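家庭低碳生活选修课 第六讲讲义
厨房里的水和热:洗碗这件小事

上一讲讲垃圾分类的时候,下课有好几位同学追着我问洗碗的事,那我干脆把顺序换一下,把洗碗提前讲。冰箱那一讲往后挪,课表我已经改了,大家别带错笔记。

先说一个我自己的老毛病。我从小看家里人洗碗,水龙头一开到底,边冲边擦,觉得这样才干净。后来搬到Erkville住,那栋楼的热水是自己家里烧的,第一个月账单来了我吓一跳,才认真想这件事。洗碗花掉的东西,水只是一部分,烧水的那份能量往往更要紧,可是水表看得见,热量看不见,大家就老盯着水。
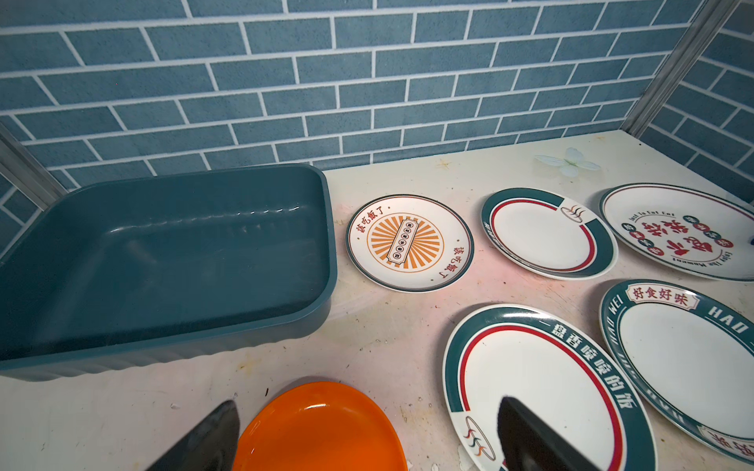 所以这一讲的第一个概念,请记下来:热水用量等于流量乘以时间,再乘以你把温度拧到哪儿。三样里面最容易改的是时间。盆里放半盆温水,加一点点洗洁精,先泡后擦,龙头关着,最后统一冲一遍。就这么简单,真的不用买任何新东西!

有的同学会说,我用冷水洗,是不是就没问题了?油少的碗可以,喝茶的杯子、装过水果的盘子,冷水完全够用。油多的就别勉强自己,先用废纸或者吃剩的馒头皮把油抹掉,再下水。这一步我强烈推荐,省水省洗洁精,下水道也舒服。油进了管道会慢慢结块,到时候请人来通,花的钱够你烧好久的热水了。

再讲一个做法,我叫它“排队法”(名字土,管用就行)。杯子先洗,接着是饭碗和素菜盘,锅和油盘放最后。一盆水从干净用到脏,中间不换。很多人正好反过来,先对付最难的锅,结果水马上油了,只好倒掉重来。

说到这里做个作业回顾。三月份那一期,我请大家在家记一周的洗碗用水,方法是把盆里的水倒进有刻度的桶里再倒掉。交上来的记录里,有一户改之前一天用89升,改成盆洗加排队法以后是50升。这是自己家记的数,桶的刻度也未必准,别拿去跟别人吵架,但它能让你看到自己家的变化,这就够用了。
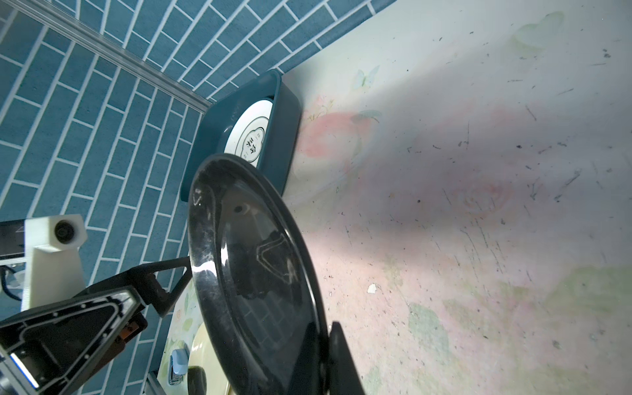
Glykeria Chrysikopoulos在作业后面写道,她家饭后碗一堆就是一晚上,第二天早上全干在上面,用盆泡也得泡很久,温水都放凉了,她想知道这样还算不算省。

这个问题问得特别好,我上课的时候念过一遍,现在把回答写全。碗干了以后,省不省就看你那盆水是什么时候放的。吃完饭顺手往碗里倒一点冷水,叠起来放着,什么都不耽误,第二天再洗就轻松多了。要是米饭已经干成壳了,也是先用冷水泡,泡软了再上温水,别一开始就放热水让它白白凉掉。淀粉类的东西冷水就能泡开,蛋液更是碰到热水反而粘得牢。不过天热的时候我还是劝大家当晚洗掉,泡着剩渣过夜容易有味道,也招虫子。

接下来讲洗碗机,因为每一期都有人问,躲不掉。我的看法是:家里人多、每天都能装满一机,那它挺好的;两个人住,为了凑满一机把碗放三天,或者半空着就开,那就不一定了。已经有机器的同学,请做两件事。一是下机之前只刮不冲,很多人先在水池里冲得干干净净再放进去,等于洗了两遍。二是用节能程序,时间长一点没关系,它靠的就是低温慢慢洗,看着跑很久,加热反而少。
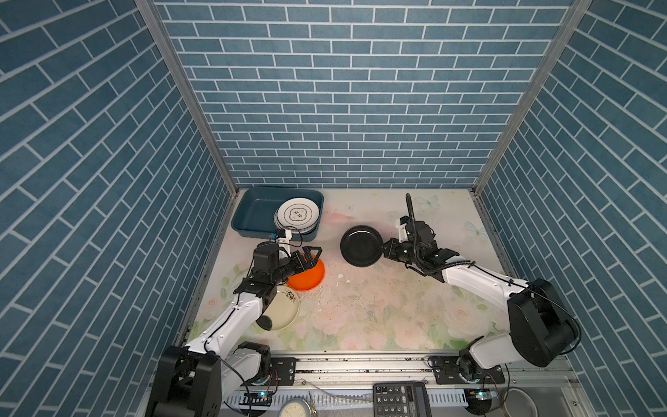 烘干那一段也可以关掉。程序结束以后把门拉开一条缝,让它自己晾着,盘子本身有余热,大部分会自己干。塑料盒子干得慢,用布擦一下就好。

还有工具的问题。海绵用久了掉渣,掉的是塑料,跟着水就走了。我现在用丝瓜络,一根切成几段,软的擦碗,硬一点的刷锅,用坏了扔进厨余桶(各地规定不一样,扔之前查一下本地的分类表)。丝瓜络最怕一直湿着,洗完挤干,挂起来。有同学带来过Drevano的木柄刷,说刷头可以单换,我看了也觉得不错,不过家里的旧刷子没坏就先用着,别为了环保去买一堆环保用品。这句话我每一讲都要唠叨,大家忍一忍。

洗洁精呢,绝大多数人都放多了。泡沫多不代表洗得干净,只代表你要多冲几遍。我的办法是找个旧瓶子,先倒半瓶水,再加一点洗洁精轻轻摇匀,每次用它挤。注意兑水以后别放太久,一次少兑一些,几天用完。

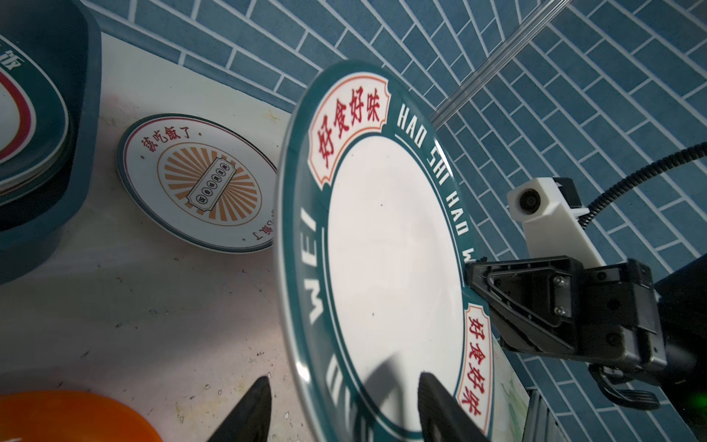 冲洗的时候龙头开到筷子粗细就可以了,碗碟斜着拿,水从上沿往下走,正面一遍反面一遍。装了起泡器的龙头会更省,没有装的,五金店就能买到,自己拧上去,注意先看清是内螺纹还是外螺纹,我第一次就买错了,白跑一趟。

最后冲碗的那盆水还挺清的,可以拿来泡下一批油盘,或者擦地。浇花我不太建议,洗洁精多少会留一点,盆栽土就那么一小块,积在里面对根不好。淘米水、洗菜水倒是可以浇,当天用掉。

本讲作业:
一、选三天照平时的习惯洗碗,再选三天用盆洗加排队法,分别记下用水量,单位写升。
二、写清楚每次用的是冷水还是热水,大概多少人吃饭,有没有炒油大的菜。
三、有洗碗机的同学,改记每次用的程序,以及开机的时候装了几成满。

纸质的交到Gumede楼一层的信箱,电子的发到课程邮箱,标题写“第六讲”加名字。下一讲是冰箱,请大家提前看一眼自己家冰箱冷藏室设的是几度,背面离墙有多远,拿尺子量,上课要用。

讲义修订于2026年9月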